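Sobre nós

Olá! Se chegou até aqui, provavelmente viu uma das nossas caminhadas no quadro do café, ou alguém lhe disse que havia um grupo de gente meio teimosa a andar pela serra aos fins de semana. Somos nós. Chamamo-nos Flerkum, somos uma empresa muito pequena de passeios a pé e eu sou a pessoa que responde aos emails, desenha os percursos e, quando calha, leva também o farnel às costas.

Como isto começou

Eu trabalhava num escritório, com ar condicionado e uma janela que não abria. Aos sábados fugia para os trilhos com uma mochila emprestada e umas botas que me davam cabo dos calcanhares (ainda as tenho, não sei porquê). Os amigos começaram a pedir para vir, depois vieram os amigos dos amigos, e a certa altura já havia mais gente à minha espera no largo da igreja do que nas reuniões de segunda-feira. Em dezembro despedi-me. A minha mãe levou uns tempos a digerir a notícia, mas hoje é ela que faz as broas de mel para os passeios de inverno, e olhe que há pessoas que se inscrevem só pelas broas!

O nome Flerkum vem de uma palavra que inventávamos em miúdos para dizer "vamos embora daqui". Ficou. Já ouvi todas as pronúncias possíveis e respondo a todas.

O que fazemos

Temos três percursos principais, e cada um tem o seu feitio. O Gorkier é o mais comprido e sobe até aos 1.030 metros, com uma vista sobre o vale que me continua a deixar calada, e quem me conhece sabe que isso é raro. O Pokier é circular, passa por dois moinhos e por uma levada antiga, e faz-se bem com crianças a partir dos sete anos. O Kováčik foi batizado com o apelido do nosso primeiro cliente estrangeiro, que se enganou no caminho e descobriu por acaso a melhor descida da região — agora levamos lá toda a gente, de propósito.

Andamos em grupos pequenos, até 12 pessoas. Já nos pediram passeios para autocarros inteiros e dissemos que não, com pena da conta bancária. Gosto de saber o nome de quem vai comigo, de perceber quem precisa de parar mais vezes e quem está mortinho por ir à frente.

Também fazemos passeios à medida para empresas e escolas. Nas escolas ensinamos a ler um mapa em papel, a distinguir um carvalho de um castanheiro e a estar cinco minutos sem falar. Esta última parte corre melhor com os alunos do que com os professores.

O que levar

Calçado fechado com sola que agarre, um casaco leve mesmo no verão e alguma coisa para petiscar a meio da manhã. Para beber, traga pelo menos litro e meio por pessoa, porque a única fonte do Gorkier seca em agosto e a do Pokier sabe a ferro. Se tiver um cantil, ótimo, mas uma garrafa de água comum também serve, desde que regresse consigo no fim do passeio. Bastões são opcionais e temos alguns pares para emprestar, basta pedir na véspera.
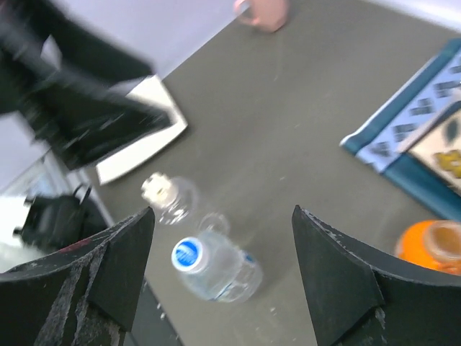 Como trabalhamos com os trilhos

Os caminhos não são nossos. Passamos por terrenos de pastores, por hortas, por um olival onde mora um cão enorme que só quer festas. Por isso fechamos as cancelas, não apanhamos fruta e duas vezes por ano vamos limpar o mato e repintar as marcas com quem quiser aparecer. Na última limpeza repintámos 129 marcas e eu fiquei com tinta amarela no cabelo até à semana seguinte. No fim há sempre sopa!

Preços e inscrições

Cada passeio de meio dia custa 18 euros, com seguro e lanche incluídos. Menores de 12 anos não pagam. As inscrições fazem-se por email até à quinta-feira anterior, e se a meteorologia anunciar trovoada remarcamos sem custos. Com chuva miudinha vamos na mesma — a serra cheira melhor assim.

Venha conhecer-nos

A nossa salinha fica por cima da padaria, na rua que desce para o rio. Abre de terça a sexta, das dez às cinco, com uma pausa para almoço que às vezes se estica um bocadinho. Tenho mapas na parede, café na máquina e muita vontade de conversar sobre caminhos. Se a porta estiver fechada, pergunte lá em baixo na padaria, que eles costumam saber por onde ando.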